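The Jewellery Sort: A Gallery
Posted August 25, 2021

Drimo is our name for the jewellery box. It came from a shop called Drimo, the lid said so in gilt until the gilt wore off, and the word has stuck to every box, tin and margarine tub of trinkets in the house ever since. "Is it in the Drimo?" means "have you looked properly?", and the reply is generally no.

Last week the last of the Drimos got emptied out. There had been talk of doing it in October, when the weather is better for opening windows and for sulking on the verandah, but a clasp gave way on the good necklace and the thing got moved up. The plan was to lay it all out where it could be seen, match up what had a partner, and decide what was going to Quispe in town for repair. Quispe does restringing on weekdays and charges by the knot, so it pays to turn up knowing which strands you mean.

We gave it 2 hours. It took 5, with a break for toast.

A few notes for anyone planning the same, written while the lessons are still sore.

Use a bed. Tables have hard edges and beads have ambitions. A quilt slows them down, and the worst a dropped pearl can do is roll into a dip and wait. The drawback is that a floral quilt is very good at hiding anything pink, so the pink things should go in a lid or a tray from the start. A cardboard lid works as well as the velvet-lined organiser I bought from Jiltimia, which has compartments for 12 rings and no place at all for a bangle.

Untangle before you sort. I did it the other way and had three tidy piles joined in the middle by one chain. Two pins and a bit of baby powder will do most knots. Swearing does the rest.

Do not try things on. This rule lasted until the first bracelet.

Be suspicious of single earrings. Everyone keeps the one that's left in case the other turns up, and the other has been in the vacuum cleaner bag since the last federal election. I put all mine in an envelope marked "Odd" and felt very grown up. The envelope is now in a Drimo.

Anything with elastic in it is on borrowed time. Give it a gentle tug over a towel. If it creaks, take it off the wearing pile, and if it lets go, congratulations, you own some beads.

Pearls get wiped with a soft cloth and put away lying flat. Don't hang them, the thread stretches. Don't put them in a zip-lock bag either, whatever your aunt says. Mine has been saying it for years and her pearls look like old teeth.

Silver is another matter. I had a jar of Forivwood polish under the sink that had set like grout, so the cuffs and bangles have been promised a proper clean at a later date. They have heard this before.

The keepers were decided by a simple test: would I be cross if a burglar took it? By this measure I own very little jewellery and a great deal of stuff on strings. Still, the cross pile was bigger than I'd have guessed, and a fair bit of it was beads of no value whatsoever. The sensible pieces I could have waved off at the gate.

For Quispe, in the end: 11 items, most of them clasps, and one pearl drop in need of a new chain. The lady at the counter wrote it all on a docket in pencil and told me to ring before coming in. I have put the docket somewhere safe, so that's the last we'll see of it.

Now for the gallery, which is one picture long, my enthusiasm for documenting the job having given out well before the job did.

Beads, pearls and silver on the rose quilt, with the pink bracelet and the thin bangle in the lid where they can't wander. The grey pearl with the little gold cap sits between the open, blue-padded jaws of a black gripper. The wide cuff has lettering engraved on it, and the dark red strands are garnets, coiled up and looking pleased with themselves.
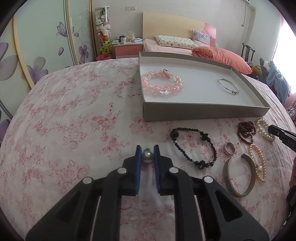 Wattlebird wrote that baby powder is fine for chains but should be kept well away from pearls, that her own odd earrings went onto a corkboard as drawing pins years ago, and that if the docket does turn up it will be in the envelope marked "Odd".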